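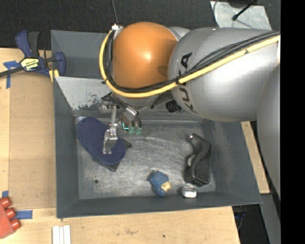 The Zurora picking station at the Carow laboratory has been returned to limited service following a cable fault that stopped the arm on two occasions during unattended operation. The first stop was recorded as a communication loss and cleared with a restart. The second, on Feb 19, 2024, left the arm halted above the bin with an item still in the gripper, and the station was locked out until an inspection could be completed. The inspection began with the external cabling, which on this station follows the arm in two runs: a thick yellow cable that curves beneath the orange joint cover, and a bundle of black cables beside it, held by a black strap near the point where the orange and gray sections meet. Damage was found in one conductor of the black bundle, at a point close to a tie that had been pulled too tight when the gripper was last changed.

3 min read

No injury occurred. The arm came to a controlled stop both times, and the protective stop circuit performed as intended. The item held in the gripper at the second stop was released by hand after power had been removed and the lockout tag applied.

The review identified a second matter. After the first stop, the operator on duty restarted the station from the control desk without entering the work area. This was permitted under the written procedure then in force. The procedure has been revised. Any communication loss must now be followed by a visual check of the full cable run, from the base to the gripper, before motion is enabled. A second person must confirm the check in the station log.

The following measures also apply:

The damaged bundle has been replaced, and slack has been added at the wrist so that the cables are not drawn tight at full rotation.

Unattended runs are limited to 8 hours. The previous limit was 32.

Arm speed is reduced to about half of the normal setting while items are being lifted from the bin.

Clamps holding the bin to the table are to be checked for tightness at the start of each shift.

The Aguiar team, which operates a station of the same layout, has been asked to inspect its cabling and report any wear to the Safety Office. The Pikimmont test series will continue at the reduced speed, and some results previously expected this spring will be issued in June. Staff who have observed an unexplained stop on any station, including one that cleared without action, are asked to submit a report even if the event took place some time ago.

We use cookies to improve your experience on this site. By continuing to browse, you accept our cookie policy.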